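Setting the rail step for a macro focus stack

Mount the Drakgate rail on the tripod, lock the lens at the magnification you need, and leave the focus ring alone from here on. Set the aperture before working out the step — stopping down changes the depth of field. 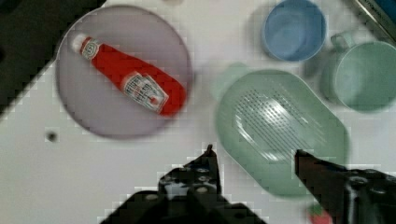 Divide the depth of field by the step size you plan to use. The result should be at least 1.3, so that neighboring shots overlap. Run a test of 10 shots at full size and check for soft bands. If you find any, shorten the step and repeat.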